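Unit 4: Preparing the Work Table

Before each exercise we cover the table, so that small parts are easy to see and the surface stays clean. Please read this page before you come to the Gretik room.

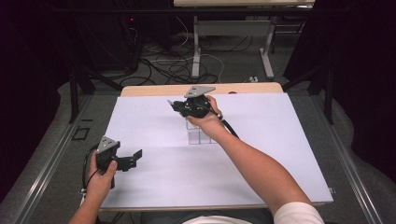

Paper for the exercises is kept on the Rillel shelf, and one sheet is enough for each table. Lay it flat and smooth it with your hand. A clear acrylic block is easier to find on white paper than on light wood. The sheet may leave a strip of the tabletop free at the far edge.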